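Tremach Pole Sander Kit: Review After a Full Basement

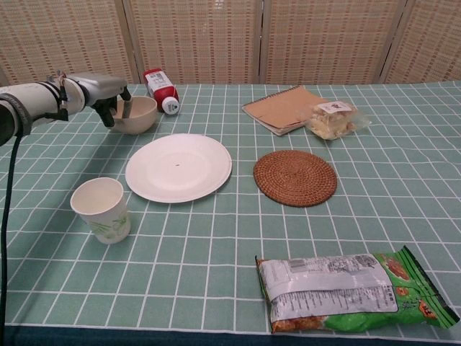
Table with the grid cloth, bowl and red bottle.

I bought the Tremach pole sander kit in April, before starting on the drywall in our basement. The walls and ceiling had been hung and taped, and I had three coats of joint compound to sand between. I had been using a hand block up to then and my shoulders were done with it.

What comes in the kit

You get the sanding head, a two-piece pole, a small detail block and a pack of 25 precut sheets. The sheets are in mixed grits, mostly 120 and 150, with a few at 100. There are printed instructions, but they only cover how to clamp the paper.

Setup

The pole screws together and the head threads onto the end. Clamping the paper takes a little practice. The wing nuts are small and the first sheet I put on was slack in the middle, which left a ridge on the wall. Pull the paper tight at one end, tighten that side down, then do the other. After the first few changes I had it down.

On the walls

The head swivels smoothly and doesn't flip over when you change direction, a problem I had with a Clindwood sander I borrowed a couple of years back. On long flat seams it is quick. I did the butt joints on the long wall in one evening and they came out flat under a work light.

Inside corners are a different matter. The head is too wide to get in close without scuffing the opposite side, so I used the detail block there. It works fine, but the foam is soft and mine had a dent along one edge by the end of the job.

On the ceiling

Fully extended, the pole has some flex. You can feel it when you press hard. I took it down to a shorter length, stood on a low platform and got better control. If your ceilings are higher than eight feet, the Fuentealba pole is stiffer, though it costs more and comes with no paper at all.

Paper

The sheets that come with it clog faster than I would like. I got through roughly 6 of them on the first coat. I switched to Tostuvlow mesh screens for the second and third coats and those lasted much longer. They fit the clamps with a bit of trimming.

Dust

There is no vacuum port. Expect dust everywhere, wear a proper mask and seal the doorway with plastic.

Would I buy it again

Yes, for a room or two. The head is good, the pole is okay and the paper is only enough to get you started. I'd take off a point for the wing nuts, and I still need to find a replacement for the detail block before I start on the stairwell.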